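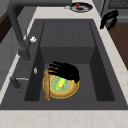

4. Setting up the sink task

This section covers the sink task used in the Drasteo simulator during the spring term. It assumes that you have finished Section 3 and that the hand model loads and moves under keyboard control. Teams entering the Woltau round must complete every step. Club members who only want to practice may stop after 4.3.

4.1 Before you start

You need:

Drasteo client, installed from the club share
A team folder created in Section 2
The task pack for the sink
A mouse with a scroll wheel (a trackpad works for setup but is slow for teleoperation)

Close any other simulator window. Two clients writing to the same team folder will corrupt the episode log.

CAUTION: Do not install the task pack into the client's own program folder. The client replaces that folder on update and your saved layouts will be lost.

4.2 Loading the scene

1. Start the client and choose your team folder when asked.
2. Open the Tasks tab and select Sink, then Single Plate.
3. Set the physics rate to match the value in your team's settings file. Do not leave it on Auto.
4. Press Load. The progress bar may pause near the end while the contact meshes are built. Leave it alone.
5. When the view appears, press R once to put the objects in their starting positions.
6. Check that the plate rests on the floor of the basin. If it floats or sinks into the surface, see 4.6.

Note: The Pacheco lab machines have older graphics cards. On these, turn off soft shadows before step 4. The setting has no effect on scoring.

4.3 Placing the hand

The hand starts parked above the counter. It must be brought down inside the basin walls before the grasp controller is turned on.

1. Switch to Cartesian mode (key C).
2. Set the speed limit to 12 percent.
3. Move the hand sideways until the palm is over the basin. Keep it above the height of the faucet spout while doing this.
4. Lower the hand straight down. Stop when the fingertips are just above the rim of the plate.
5. Turn the wrist so that the fingers point across the plate and not down into it.
6. Press H to store this as the hover pose.

CAUTION: The faucet is a fixed body. If the hand is driven against it, the solver will push back with very large forces and the joints may jump. Press the space bar at once to pause, then R to reset. Never try to drive out of a contact with the speed limit raised.

The sloped basin walls are a common source of trouble. A finger that clears the wall at rim height can touch it lower down. Lower the hand in small moves and watch the contact readout in the corner panel. Any value other than zero before the grasp starts means that you are touching something.

4.4 Setting the target and highlights

1. Open the Objects panel.
2. Click the object that you want to track. Its name turns bold in the list.
3. Tick Outline.
4. Choose Target for the object to be moved and Support for whatever it rests on.
5. Press Apply.

Outlines are drawn for the operator only. They do not appear in the camera data passed to your controller, so a color filter tuned to the outline will fail in the scored run. Two teams lost a full session to this in the Brorkton round last year.

Items on the counter outside the basin are set dressing. They can be knocked over, and each contact with them is logged as a fault, but they cannot be chosen as a target.

4.5 Recording trials

1. Return the hand to the hover pose (Shift+H).
2. Press F5 to start recording. A trial ends by itself after 60 seconds.
3. Run your controller, or operate by hand if you are collecting demonstrations.
4. Press F6 to end the trial early.
5. Enter a result code: 1 for complete, 2 for dropped, 3 for no grasp. Leave no trial without a code.

Record at least 49 trials before you submit a folder for checking. Trials with a faucet contact stay in the folder and count toward this number. Do not delete them – the checker compares trial numbers and rejects any folder with a gap.

Note: If you change the hover pose partway through, start a new folder. Mixed poses make the summary plots in Section 6 useless.

4.6 Common problems

Plate floats above the basin floor
The contact mesh did not finish building. Unload the scene, delete the cache folder and load again.

Fingers pass through the plate rim
The physics rate is too low. Go back to 4.2, step 3.

Target slides when the hand is still
Friction was reset by an older task pack. Open the Objects panel and press Restore Defaults.

Hover pose is not saved
The team folder is read-only. This happens on the Pacheco machines when the folder was copied from a USB drive. Clear the read-only flag, restart the client and repeat 4.3.

View freezes but the timer runs
Press F6, enter code 3 and add a line to the team log. The trial stays valid.

4.7 Saving the layout

1. Open File, then Save Layout.
2. Use your team number and the word sink as the name, with no spaces.
3. Close the client before copying the file to the share.

Continue to Section 5, Grasp controller settings.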